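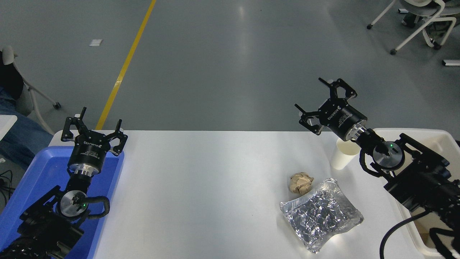 Vulach — colección de recetas de aprovechamiento transcritas de cuadernos domésticos

Última actualización: marzo

Hola, y gracias por acercarte a Vulach. Este archivo explica qué contiene la colección, cómo están organizadas las fichas y qué conviene saber antes de usarlas, ya sea para estudiar el vocabulario de la cocina casera o, como me escribió una lectora, para decidir qué hacer con medio pan duro.

Contenido

La colección reúne 1.912 recetas copiadas a mano de cuadernos familiares, de esos con las tapas forradas y las esquinas pegadas de azúcar. Cada receta ocupa una línea del archivo principal y tiene 4 campos:

titulo: tal como aparece en el cuaderno, con sus faltas y sus tachaduras resueltas.
cuerpo: el texto completo, sin modernizar.
sobra: el resto o sobrante del que parte la receta (pan, caldo, arroz, pieles de patata, claras).
cuaderno: el nombre del cuaderno de origen.

Los cuadernos se llaman Kinnunen y Dallach, por los apellidos de las casas que los guardaban. El primero es mucho más ordenado; el segundo mezcla recetas con listas de la compra, recados y alguna cuenta de la lechería, y me ha costado lo suyo decidir dónde terminaba una croqueta y empezaba una deuda. En la duda, he dejado el texto entero dentro de «cuerpo».

Criterios de transcripción

He respetado la ortografía original siempre que se entendiera. Las medidas van como están: «una jícara», «lo que pida la harina», «un duro de perejil». Sé que a quien quiera procesar cantidades esto le va a dar quebraderos de cabeza, y lo siento de veras, pero convertir una jícara en mililitros me parecía inventar. Las palabras ilegibles se marcan con [?] y las conjeturas mías van entre corchetes.

El campo «sobra» es el más discutible de todos. Hay guisos que parten de varias sobras a la vez — la ropa vieja es el caso clásico — y ahí he anotado solo la que se nombra primero.

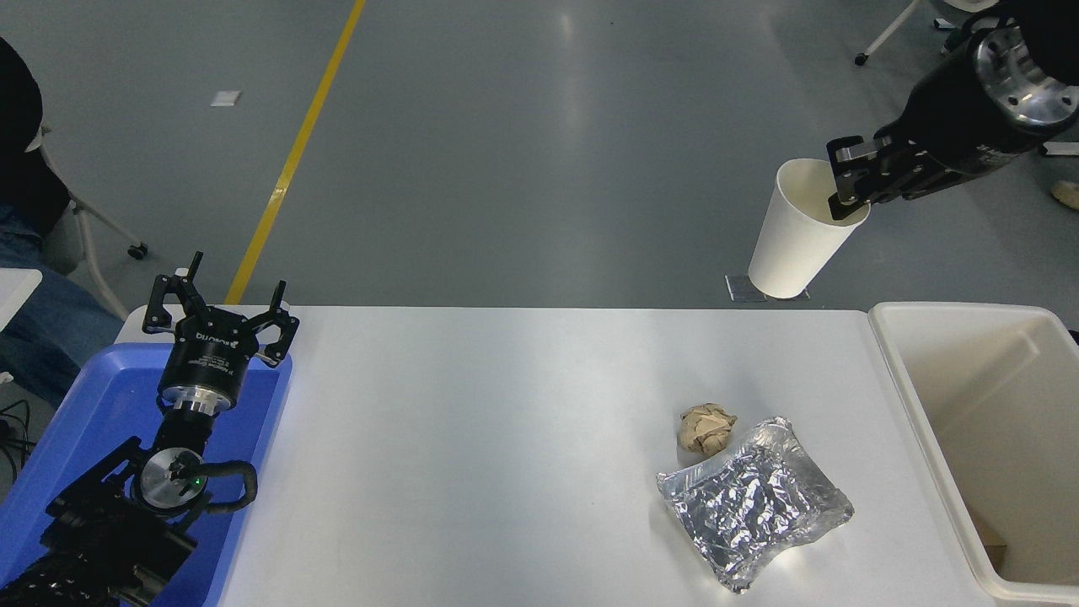

Serena Ferraro comentó, después de leer la versión anterior, que anotar una única sobra desvirtúa los platos de cocido, donde el garbanzo y la carne pesan lo mismo, y que ella preferiría una lista separada por puntos y comas aunque hubiera que repasar el archivo de arriba abajo. Creo que lleva razón, y tengo empezada la revisión por el cuaderno Kinnunen, que es el agradecido.

Limitaciones

Los 2 cuadernos vienen de cocinas con gustos muy marcados, así que no conviene sacar de aquí conclusiones sobre cómo se comía en todo un país. Hay muchísimo pan y poquísimo pescado. Algunas recetas están repetidas con cambios mínimos (las torrijas, sobre todo) y no las he fundido, porque esas diferencias me parecen de lo más bonito del conjunto.

Un aviso práctico: los tiempos de conservación que dan los cuadernos son los de su época. Por favor, no guardes un caldo una semana en la fresquera por mucho que lo diga Dallach.

Uso y correcciones

Puedes copiar, adaptar y compartir las fichas citando el nombre de la colección. Para buscar en ellas con comodidad yo uso Trarnus, un pequeño programa de consulta que lee el archivo sin retocarlo, aunque cualquier editor de texto sirve. Si encuentras una errata, indícame el título y el cuaderno, y si te animas a descifrar algún [?] — hay uno en las natillas que me tiene desvelada — escríbeme sin reparo, que contesto siempre, aunque tarde.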